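26/12/2019

Bench notes, nettle and dandelion work. Back in the shop while the place is quiet. Mostly writing up what has piled up since June, plus two new pots started this morning.

Dandelion root, fall dig. Seven jars on the shelf, all from the Lisley bed. The claim I keep running into is that the fall root is "stronger" than the spring root, and that you should only ever dig after the first frost. What I can find behind it is inulin. The root stores it over the summer and spends it in spring, fine, I believe that, it's plain plant business. But inulin barely dissolves in strong alcohol, so if you make a tincture at 80 percent, you leave most of it behind in the jar. You can often see it as a white cloud at the bottom, and then people strain it off and throw it out. So the same books tell you to dig in fall for the inulin and then use a solvent that won't hold it. Nothing I've read deals with that. If inulin is what you want, eat the root, or boil it. If bitterness is what you want, I'd dig in spring, and I'd like to see somebody's side-by-side before I changed my mind.

My own side-by-side, for what it's worth: spring jar tastes more bitter, fall jar tastes sweeter and a bit like parsnip. One taster (me), not blind, labels facing out. That's a note and I wouldn't call it a result. Redo with covered jars and somebody else pouring.

Ratios. Fall jars are 1 to 5 dried, 80 grams root to 400 ml. The spring jars I did fresh, 1 to 2, by eye, which was dumb, because now I can't compare them to anything. Fresh root is mostly water and how much water depends on the week it rained. Going forward everything gets weighed fresh AND dried, even if only a sample slice is dried. Write it on the jar, in pencil, on tape. The pen labels from June have already bled where the alcohol ran down the side and two of them I can only tell apart by smell.

Nettle. Dried leaf, Bramwell bag, opened in June. Color still good, smell mostly gone. The bag says best within two years. I don't know what that's based on and I suspect it's based on nothing. Hay smell means it's just hay, I think, whatever the date is. Made a long infusion anyway, overnight, lid on. Dark green, tastes like a pond with spinach in it. The long infusion people say it's "loaded with minerals." Some minerals do come over into the water, sure. How much per cup is a question I have never seen answered by anyone selling nettle. Tap water around here is hard enough to scale a kettle in weeks, so some part of whatever mineral figure you'd get from my cup would be the pipes. If anybody ever sends a sample out for testing, send a plain water blank with it or don't bother.

Seasonal sneezing, nettle for. Tried it on myself through the grass season, June and a bit either side. Sneezed less than the year before. It was also wetter than the year before, and I'd moved the compost away from the door. I can't pull those apart and neither can anyone who writes to tell me it worked for them. Not saying it doesn't. I'd take it again, it's cheap.

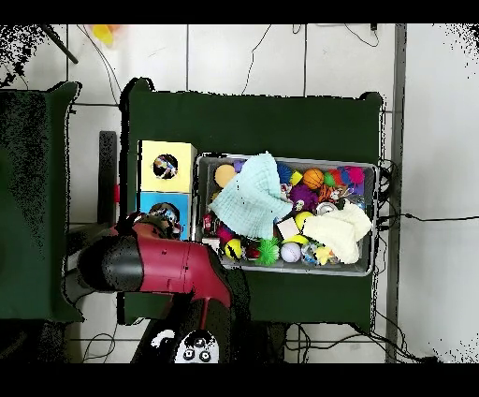
Bin on the green table, cloths and small toys in it, boxes to the left.

Salve. Plantain leaf in olive oil, the June batch. Went off. Not a little off, properly rancid, crayon smell as soon as the lid came up. Leaf was wilted one day, which every recipe says is enough. It is not enough for plantain, the veins hold water like string. There was a cloudy layer at the bottom of the jar with a few bubbles in it and I should have tossed it then. Tossed now. I'm calling this one a moisture failure but the oil was also an old bottle, so again two things changed at once and I learned less than I could have.

Restarted this morning two ways:

Pot A – fully dried plantain, crisp, new oil, 500 ml, warm water bath, four hours.
Pot B – wilted plantain, same oil, 500 ml, same bath, same four hours, lid off with a cloth over it.

Both jars get the same shelf, same side of the window. Smell them every couple of weeks and write it down each time, including when there's nothing to say. If B goes off and A doesn't, then it was the water. If neither does, it was the old bottle, and I owe the recipes half an apology.

Vitamin E as a preservative: no. It slows down the oil going rancid, and does nothing at all about mold. I keep seeing it written as if those were the same problem. Half the salves at the summer fair had "preserved with vitamin E" on the tin. It's an oil product with no water in it, so mostly they get away with it.

Brastix. This is the powdered root blend somebody left in the shop. Label lists burdock, yellow dock, dandelion, "and supporting botanicals." No amounts. Says 500 mg per capsule, but that's the whole capsule, so it could be 400 of one thing and a pinch of each of the rest. Opened two. Tan powder, slightly sour, dock is in there for sure from the taste. I can't tell the burdock from the dandelion once it's ground and I doubt anyone can by tongue. The leaflet says it "clears toxins." Which ones, and where would they be measured. Put it back on the shelf with a question mark on the lid. Please don't use it up as filler in anything of ours.

Lillon press. Cleaned and reassembled. It still leaks at the collar when the pulp is coarse. Got over 400 ml out of the last run and lost a good splash onto the bench, so the yield figures on that page are low by however much the towel drank. The plate sits crooked. Turning it a half turn before closing seems to help, but I only did that twice. Would like a new collar before the spring dig. For the small jars I'd go back to hand squeezing in a muslin – slower, but I know where the liquid went.

Dock warning, for the wall as much as for this book. Yellow dock leaves are high in oxalates. The roots are a different story but still not something to be casual with, and neither is anything else on this bench if a person has kidney trouble or takes blood thinners or water pills. Dandelion leaf is a water pill of sorts itself, or at least it's used as one. "It's only a weed" is not a safety test. Foxglove is a garden plant and look what that does.

Also the identification thing again. First-year foxglove and comfrey before they flower. I know the difference and I still stopped and checked last June, with a leaf in each hand. Anyone picking for the shop: if it hasn't flowered and you didn't see it flower last year in the same spot, leave it. I don't care how good the app is. I ran the app on a dock leaf and it gave me horseradish.

Lisley bed. Dandelions on the east side are smaller and more forked than on the west. Soil is stonier there. I was told the small forked ones are "more medicinal because they've had to struggle." I've heard this about grapes, lavender, thyme and now dandelions. Might hold for the aromatic ones, where there's an oil to talk about. For a storage root I'd want a reason. What I do know is that the forked ones take twice as long to scrub and hold grit in the crotch, and grit is bad for the grinder. One jar kept separate, marked EAST. Will taste it with the others when I do the covered test.

To do
Pencil labels on all seven root jars, re-weigh anything unlabeled
Dry a sample slice from every fresh dig, no exceptions
Ask about a collar for the Lillon
Find out where the two-year date on dried leaf comes from, Bramwell might answer a letter
New olive oil, small bottles, write the opening date on them
Covered tasting, spring, fall and EAST, needs a second person
Check pots A and B, smell only, no poking with a spoon

Both pots came off the bath at the same time. A is clear and green. B has a few drops of something at the bottom already. Not touching it.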